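Setting up the Nunex arm kit for tabletop practice

I've had this kit for over 8 weeks now, and I'm still changing how I lay out the table! Start with the toy food and a cup or two, then bring in the black box. 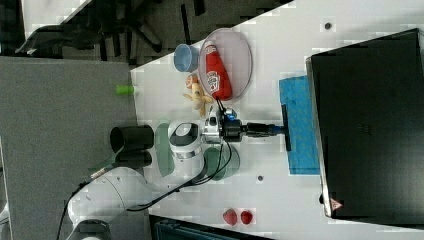
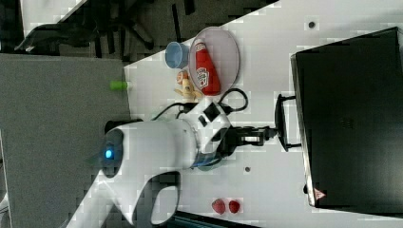
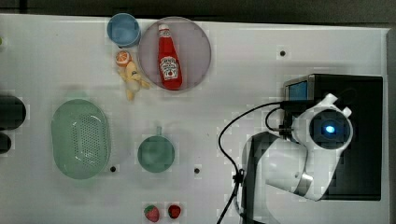 Okay, on to speed. Keep it low for your first 11 runs (I skipped this and regretted it). Save each pose as you go, and give it a name you'll remember. If the wrist stalls, email Ngan-ling Chang at Stengate, who got back to me by lunch.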